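Wondberg Work Mat, dark navy: my review after months of daily use

I went back and forth on this mat for ages. My table has a bright white top, and I love how it looks, but anything small and pale that I put down on it disappears, and by late afternoon the glare off it has me squinting. So in March I gave in and ordered the Wondberg in navy. I'm writing this on 15 Nov 2025, which I think is long enough to have an opinion!

It cost me 49 dollars. You can get a mat for a lot less than that, and I have (the last one was from Carbone, it curled up at the corners the first week and I never got it to lie down again). The Wondberg came rolled in a tube and I was braced for the same fight. I put a few heavy cookbooks on the corners overnight and by breakfast it was behaving itself. It hasn't curled since.

The color is darker than the Nament store page makes it look. I'd call it almost black, and in the evening with just the lamp on I'd drop the almost. If you're hoping for a cheerful blue, this isn't going to be your mat. I like it a lot. Screws, beads, snips of thread, they all show up right away, and my eyes are so much happier.

The surface is matte with a bit of a mottled look to it, and it's got some grip without being sticky. Paper stays where you put it. My ruler stays where I put it too, which was not the case before — I ruined one very nice sheet of card that way and I'm still sore about it.

Now for the grumbling. It marks. Light smudges show on a dark surface, no way around that, and mine has picked up a few scuffs and some faint wrinkles, more of them on the right side than the left. A damp cloth takes care of the smudges for a day or two. The wrinkles I've given up on. You don't feel them when you're working, but if you like your things to look brand new, this will bug you.

Size is the other thing to check. Measure first, please! I wanted some white showing on both sides so the table still looks like a table, and I got that, but I only got it because I taped out the shape with masking tape before ordering. The Lurnside mat I nearly bought would have hung over the front.

Shipping took 4 days, and the tube had a dent in it but the mat was fine.

Would I buy it again? Yes, though I'd wait for a sale. I'm knocking off one star for the scuffing and keeping the rest. If they ever make it in a dark green I'll be first in line, wrinkles and all.
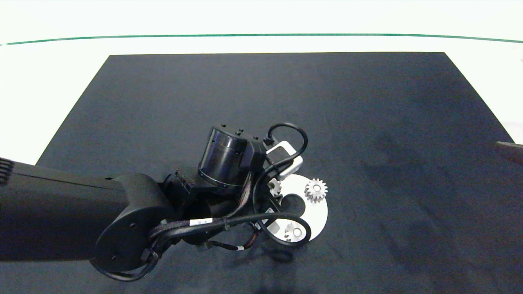 The navy mat on my white tabletop, smudges included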